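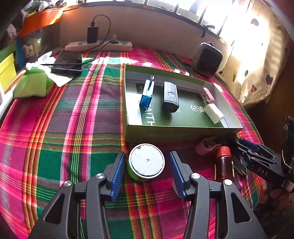
What does the Vasen hand kit ship with?
One two-finger gripper, a set of ribbed pads, a mounting plate and a card with the sample recordings listed below.

Vasen hand kit, data card
Vendor: Jivolau
Sample set: Datimum, household items
Last edited Jul 26, 2024

Contents
1072 recordings, 34 object types, 12 rooms. Median length is 10 seconds. Each recording is one attempt on one object, stored with finger width and wrist pose.

Splits
Train and test are divided by room. The Głowacki rooms are test only.

Known issues
Finger width drifts on older units; rerun zeroing after a pad change. Direct sun in the view lowers pose quality. Transparent objects are underrepresented. Wrist pose is missing for one room and will be refilled in September.

License
Evaluation use only. Redistribution requires written permission from Jivolau.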